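Chopstick basket

A chopstick basket (also called a chopstick cage, or just "the sticks" in my house) is an open holder for keeping chopsticks upright between meals. I've been writing up kitchen storage for the Flanbridge Household Wiki for a while now, and this is the entry I keep coming back to, because I own far too many of them!

Form

Most are plastic, wire, bamboo or glazed clay. The plastic kind usually has lattice sides so air can get through, and plenty have a taller back panel with a hole in it, so you can hang the thing from a hook or leave it standing wherever you like. Clay ones are heavier and don't tip - my favorite is a fat green pot from a market stall in Skolby - but they need drain holes, and the cheap ones skip them.

Capacity is a touchy subject. A family-size basket is sold as holding 40 sticks, and it will, but they jam together and you pull out three when you wanted two. I like mine half full, with the sticks fanned out and leaning on the rim.
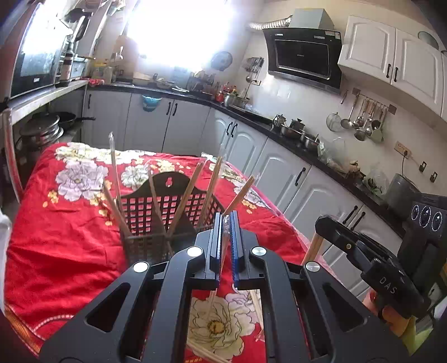
Sequeira wrote in to say that lattice is the only sensible choice for wooden chopsticks, and that anyone using a solid cup should at least turn it upside down every night. I wouldn't go that far, but wood left standing in a puddle does go dark at the ends, and then it starts to smell.

Which end up?

Oh, this one gets people going. Tips up means the eating end dries faster; tips down means you aren't grabbing it with your fingers. I do tips up and wash my hands first.

Care

Plastic lattice collects a gray film in the corners. An old toothbrush and dish soap will shift it, and I do mine when I do the drain strainer. Bamboo baskets shouldn't soak. Swap out wooden sticks once they split or feel fuzzy.

Related forms

The Driston rack is a flat tray with a lid, good in a drawer but slow to air out. Spoon jars and cutlery caddies have their own entries - the caddy page still needs a section on dividers, if you feel like writing one.

Last edited March 18, 2022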